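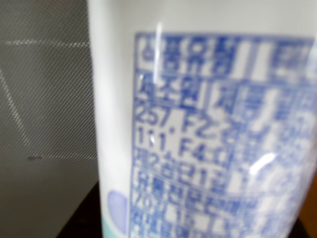
Gresis opened its packaging plant to visitors in March, and I took the 8 a.m. slot, the earliest on offer. My interest was narrow: how a contract packer handles dry powders in small runs, and in particular how it prints and checks labels for more than one export market. The tour covered 4 areas in a little under two hours.

Visitors sign in at the side gate, leave jewelry in a locker and put on a hairnet, overshoes and a coat. Phones are allowed in the corridor only. The corridor runs the full length of the building, with windows onto each room.

Receiving comes first. Powder arrives in lined sacks on pallets, and each pallet waits until a sample has cleared the lab. The humidity in the holding room is logged at the door, on paper, with a second reading sent to the office. The two readings disagreed slightly while we stood there. Our guide said the paper one is treated as the record.

Filling is done on two lines. The older one is a Zomik auger filler, which doses by screw rotation and has to be reset whenever the bulk density of the product shifts. The newer one fills by weight. It is slower per head but needs less attention, and the plant now puts all its short runs there — anything under 400 units. Changeover includes a full strip-down of the hopper, a dry brush, a vacuum pass and a swab. The swab result is the slow part.

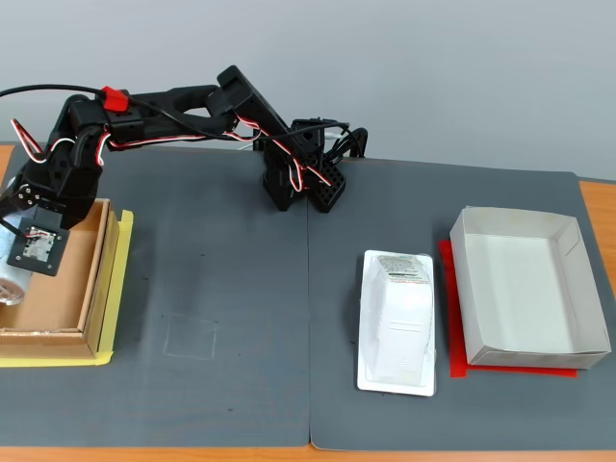
Changeover time came up again in the question session, where a visitor from a bakery supplier asked whether the dry clean could be shortened by dedicating a hopper to each product. Gresis has tried this for its two largest customers. Storage was the limit, as each spare hopper needs a closed cabinet and its own inspection sheet.

Labeling was the part I had come for. The plant buys blank stock from Cronin and prints in-house, with a separate template for each destination. Templates are locked once the customer has signed off, and a change of even one line creates a new version number. At the start of a run the operator scans the job sheet, prints one label, and compares it by eye with a signed copy under a lamp. A vision system then checks the date code and barcode on each unit. It does not read the ingredient panel, so a wrong template with a valid barcode would pass. The eye check is there to catch that case.

I asked about curved surfaces. Wrap labels on narrow tubs tend to lift at the overlap when the adhesive is applied cold, and the stock is now kept in the heated room overnight.

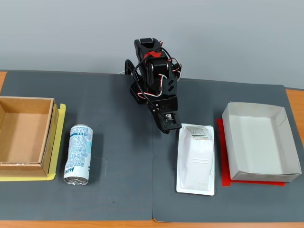
Cartons and outer cases are supplied flat and erected at the end of the line. Drop tests are done from four sides and one corner, and the results are kept for 7 years. The case sealer, a Wokis unit, was stopped for a tape change during our visit, and we moved on before it restarted.

The warehouse was the weakest stop. The aisle markings are worn, the racking numbers are hard to read from the walkway, and the talk there was mostly about floor loading.

Coffee was served in the canteen afterward, with a table of sample tubs and over a dozen closure types to handle. The induction-sealed lids were the most useful to compare side by side. Parking is free but fills early, and the entrance on the north side is closed to cars.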